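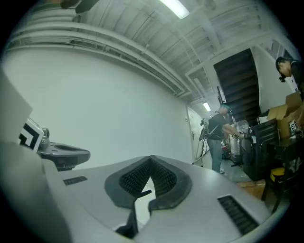 Prirarlow is a software package for labeling and checking recordings made with hand-held gripper tools. The Botthorpe laboratory used release 44 for one month, in October, on recordings made in its own building. Import was dependable: of 1,000 clips submitted, more than 48 needed a second attempt, and all were then accepted. Marker detection performed well on views such as the corridor one, where the square black-and-white marker sits at an angle beside the gripper and a long ceiling light shines overhead. Bright fixtures of this kind caused difficulty in the earlier release.

The planning preview is less mature. It displays the estimated path of the tool clearly, but long clips load slowly and the time slider does not respond until loading is complete. Settings for finger width must be entered again for each project. Rima Abu Hammour, who supervised the review, has asked the publisher, Verschueren, to add a saved profile.

The manual runs to 79 pages and is well indexed. The laboratory recommends Prirarlow for import and marker checking. Sites that depend on path preview, including Hastedley, should wait for the next release.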